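El cable rizado gana otra vez: lo que aprendimos desenredando habitaciones de hotel

Noticias del grupo de manipulación, octubre de 2019

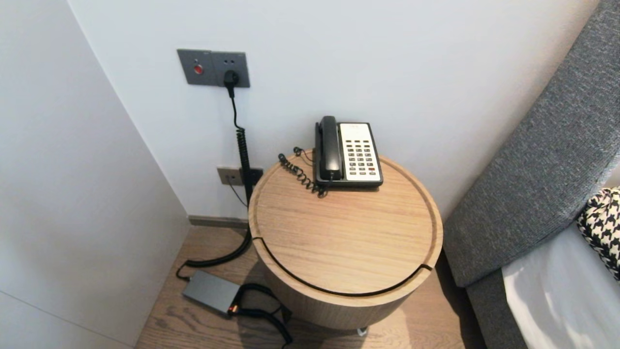 Quien haya seguido este boletín desde mayo recordará que prometimos tener resuelto el problema de los cables «antes del verano». No especificamos de qué año, lo cual ha resultado ser nuestra decisión metodológica más acertada.

El planteamiento de Ga-eun Kwon era sencillo de enunciar. Un robot que ordena o limpia una habitación tiene que saber qué cosas están unidas entre sí antes de tocar ninguna. Levantar un teléfono de una mesilla es fácil; levantarlo sabiendo que el auricular cuelga de una espiral, que de algún sitio sale un hilo hacia la pared y que el adaptador del suelo quizá no tenga nada que ver con el asunto es otra cosa. Los detectores de objetos al uso ven un teléfono, una mesa y un enchufe, y se quedan tan tranquilos.

El método, al que llamamos Jellitz por motivos que ya no recuerda ninguno de los presentes, no intenta reconstruir el cable entero. Predice tramos cortos, les asigna una dirección y luego decide qué tramos pertenecen al mismo cable, incluso cuando pasan por detrás de un mueble. El resultado es un grafo: esto está enchufado a aquello, con tal probabilidad. Si la probabilidad es baja, el robot mueve un poco la cabeza y vuelve a mirar. Farhad Mirzaei propuso que además tirase suavemente del cable para salir de dudas. La propuesta se retiró tras la primera lámpara.

Para la evaluación reunimos 1000 imágenes de dormitorios, anotadas a mano con una paciencia que no pensamos volver a pedirle a nadie. En 811 de ellas Jellitz recupera correctamente todas las conexiones visibles. Prononine, nuestro sistema anterior, que seguía cada cable píxel a píxel con una fe conmovedora, se quedaba en 547. La diferencia se concentra en las oclusiones: donde Prononine veía dos cables cortos y muy independientes, Jellitz suele entender que hay una mesa en medio.

Los fallos tienen su gracia, si uno no ha dedicado el año a ellos. El cable rizado del teléfono sigue siendo el peor enemigo. Cada vuelta de la espiral se cruza con la siguiente, y el modelo, generoso, interpreta a veces cada cruce como un cable nuevo. En una ocasión dedujo que un único auricular mantenía ocho conexiones distintas. También le cuesta el cable negro sobre sombra oscura, y tiene cierta tendencia a considerar que las vetas de la madera están enchufadas a algo.

Ga-eun trabaja ahora en un término que penaliza las soluciones con demasiados extremos sueltos, partiendo de la idea razonable de que un cable suele tener dos. Las primeras pruebas son prometedoras – en simulación, donde todo lo es. Las pruebas con el robot Bustley empezarán cuando nos devuelvan la muñeca derecha, que está en reparación por un episodio ajeno a este proyecto (la lámpara era del otro).

El código y las anotaciones están en el servidor del grupo, en la carpeta Hong. Quien encuentre un cable mal etiquetado puede escribir a Farhad, que lleva la lista de erratas y responde casi siempre el mismo día, salvo los viernes.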